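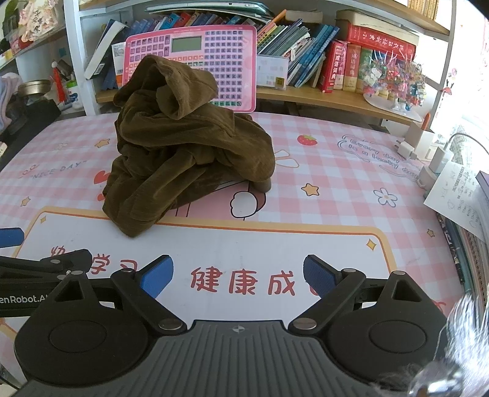 About Plorkmont

Hi, I'm Wakana Tsuchiya, and Plorkmont is my little mending and alterations school. We teach ordinary people to fix, fit and look after the clothes they already own. You don't need to know a bobbin from a button to come and join us. I certainly didn't when I started!

How I got into this

I used to work in an office on Takagi Street, and I had one decent winter coat. The lining tore under the arm, and I wore it like that for two whole winters, keeping my elbow clamped to my side on the train. Then my neighbor Kazue Iwasaki (retired tailor, terrifyingly good eyesight) stopped me on the stairs and told me to hand it over. I asked if I could watch her do it. She said no, I could do it and she would watch.

It took me an entire evening and the stitches were awful, but the coat held. I went back the next week with a skirt, then with a bag of things from the back of my closet, and pretty soon I was spending more time at Kazue's kitchen table than at my own. When she started getting asked for lessons by half the building, we rented the upstairs room over Geturwood, the hardware store, and put a sign in the window. The name Plorkmont came from Kazue's grandson, who was four and thought it was a real word. We kept it.

What we teach

Our main course is called First Stitches and it runs for ten weeks. You start with hand sewing – buttons, hems, small holes – and you're on a machine by week four. After that we get into zippers, linings, taking in a waist, letting out a waist (much more popular) and the dreaded patch on the inside of the thigh. Bring your own stuff! I would much rather see you learn on the pants you miss wearing than on a square of practice cotton.

We also do shorter classes. The corduroy and velvet one is my favorite to teach, mostly for the arguments about which way the nap should run. Brush your hand up the fabric and then down it, and pick the direction before you cut anything. Once you've made a pocket that looks a different color from the rest of the jacket, you never forget again. Kazue teaches knit repair, and her sock darning class fills up so fast that we now run it twice each fall.

The course fee is $185 for First Stitches and that covers thread, needles, machine time and tea. Short classes are priced on the sign-up page. If money is tight, write to me and we'll sort something out.

Who's here

Mostly me and Kazue. I teach evenings and run the website, which explains the website. Kazue teaches mornings, orders the thread and has strong views on cheap scissors. Our machines are serviced by the nice people at Rukard, who have rescued us more than once in the middle of September sign-ups.

Last year 112 people finished a course with us. A few have gone on to take in mending for their own neighbors, one altered her own wedding dress (I cried, Kazue checked the seams), and lots of them still turn up for open table.

Open table

Open table is our free drop-in evening, from six to nine. You bring whatever you're stuck on, find a seat and get going. We don't do the repair for you, but there's always somebody close by who can show you the next step. Kids are welcome with a grown-up, and there's a tin of cookies that goes around.

Come and find us

We're up the stairs to the left of Geturwood, second door. Ring the bell and wait a bit, it's hard to hear over the machines. If you'd like to ask something first, the contact form comes straight to me and I usually answer the same evening.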